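Handout 5: Working rules for hand-held gripper sessions
Course notes, Armelle Guérin
12 June 2018

These notes cover the rules that apply when two or more people record manipulation tasks in a shared room. They supplement the Mirncombe safety sheet and do not replace it. Read section 3 before the practical.
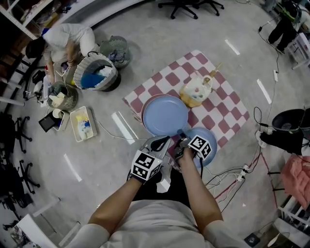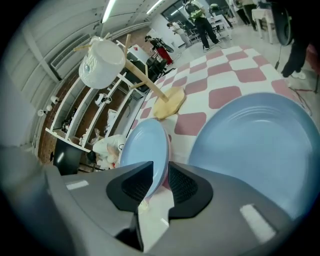
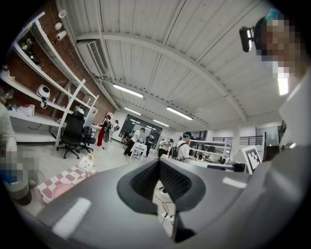
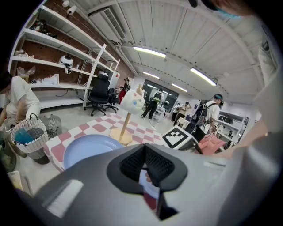 Floor-level work on the checkered mat. First picture: head view, with marker cubes at both hands. Second to fourth: views from the gripper.

1. Scope

The rules apply to hand-held grippers carried by a person. Powered arms are covered in Handout 6. A gripper in the hand has little stored energy, so most of the risk comes from the room: cables, chairs, other people and the operator's own posture.

2. Work area

2.1 Mark the work area with floor tape before the first recording. Tape stays down until the session lead signs off.
2.2 Keep office chairs outside the tape. Chairs on casters are pushed to the wall side, backs to the wall.
2.3 Power strips are a common fault in shared rooms. A strip may lie on the floor only if it is outside the reach of both hands and off every walking route. Otherwise raise it or cover it.
2.4 Thin cables crossing the mat side of the area are to be taped flat over their full length. A cable that must move with the operator is routed behind the body, with slack of no more than 500 mm.
2.5 Walking routes behind the operator stay open. People not on the task pass on the far side of the chairs.

3. Markers

3.1 Each gripper carries its own marker. Do not swap markers between left and right units, even for one take.
3.2 Marker faces must be flat, clean and free of glare. Check them under the ceiling lights in use, with the blinds as they will be during the recording.
3.3 Gloves must not overlap a printed face. Pull the cuff back before gripping.
3.4 If a marker is knocked, stop, reseat it and repeat the calibration step. A take recorded after a knock is void – do not try to correct it later.

4. Objects

4.1 Use the object list for the task. Plates, baskets and cloth items are set out before the operator sits down.
4.2 Inspect the finger pads at the start of each block. Ribbed pads collect lint from fabric; wipe them with a dry cloth.
4.3 Stacked plates are lifted one at a time. Grip the rim and keep the other hand clear of the space under it.
4.4 Tall items with a small base, such as a stand, are placed where a sleeve or cable cannot catch them.

5. Operator

5.1 Seated or crouching work is limited to 18 minutes per block, followed by a break of 5 minutes standing.
5.2 Head-mounted equipment is fitted over a cap or directly on the head, with the strap snug. Refit it if the view shifts when the operator looks down.
5.3 Two operators on the same mat agree on a side each. Reaching across is announced aloud.
5.4 Anyone in the room may call a stop. The call is "stop" and nothing else.

6. Privacy

Bystanders will appear in gripper views, which are wide. Tell everyone in the room that recording is on. Faces are masked before files leave the recording machine. Anyone who withdraws consent is removed from all copies, including the Plovallow archive.

7. Log sheet

Record the task name, gripper unit, marker check, stops and void takes. Some 5 lines per block is normal. Blank fields are read as "not checked" and the block is returned.

Further reading: the Gunora checklist, section on floor work. The next revision of this handout is planned for November.

3 comments | 11 shares

Related
Handout 4: Calibration before and after a session
Handout 6: Powered arms in shared rooms
Phuthong lab visit: notes on cable routing
Log sheet template, revised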